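Robots at work – what happens to the people?

For kids who like pulling things apart (ask a grown-up first!!)

Ever wonder where an old computer goes? Some go to a repair shop like Arkatow in Brutcombe. Computers come in the back door. Good parts get saved and used again. The rest gets sorted for recycling – metal in one bin, plastic in another.

For years people did every bit of that by hand. Screws out, lid off, parts out. Over and over. One busy May the shop did 131 computers. That's a lot of screws. Sore wrists too.

Now robot arms do some of it.

What's a robot arm?

A machine with joints that bend, a bit like your shoulder, elbow and wrist. On the end is a gripper. That's the hand part. It has fingers that open and close, and it can't feel things the way you can, so the people have to set how hard it squeezes. Too soft and the part drops. Too hard – crunch.

What does it pick up?

Small stuff and big stuff. A memory module is a thin green board, sometimes called RAM. It's where a computer keeps the things it's thinking about right now. It sits in a long skinny slot and you hold it by the edges. Panels and trays are bigger and more awkward, with bumps and brackets in funny places.

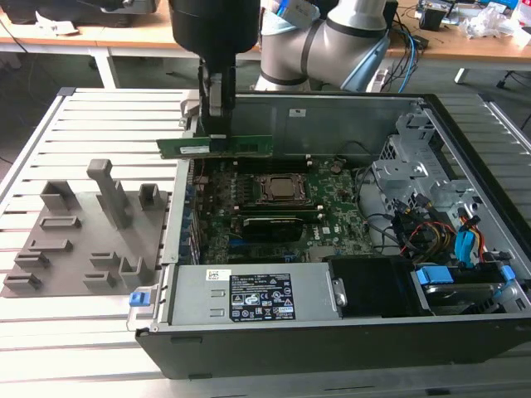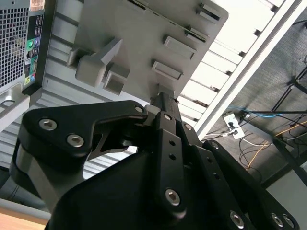

Robot grippers at work. First picture: a memory module held over the motherboard. Second picture: close up on a gripper, with a light grey plastic panel or tray above it.

So who needs people?

The robots do! Heaps of jobs a robot can't sort out by itself.

Stuart Tindall has worked at the shop since before the arms came. He used to do memory all day. Now he looks after 3 work tables. If a part is stuck he's the one who goes and has a look. Bent clip? Old glue? Somebody's sticker over the screw? He works it out and then changes the robot's instructions. He had to go back and learn how, it took five weeks and he says the first one was awful.

His new job has diffrent parts to it:
checking the computers when they come in
telling the robot where things are
keeping the grippers clean
stopping everything if something looks wrong

Good bits and not so good bits

Good – less sore hands. Less of the same thing all day. Stuart likes the puzzles.

Not so good – some people liked the old job. You could chat while you worked. Learning new stuff is hard when you've been good at the old stuff for ages. And people worry. Will there be enough work for me? That's a fair question and grown-ups argue about it a lot. At some workplaces jobs do go. At others people get moved to new ones. Arkatow kept all its workers but two of them decided they didn't like it and left for other jobs.

Words to know

Automation: when a machine does a job that a person used too do.
Gripper: the robot's hand.
Motherboard: the big flat board inside a computer that other parts plug into.

Try it

Put on thick mittens. Now pick up a playing card off the table, by the edge only. Tricky? Time yourself, then try again five times and see if you get faster. Write down what you changed.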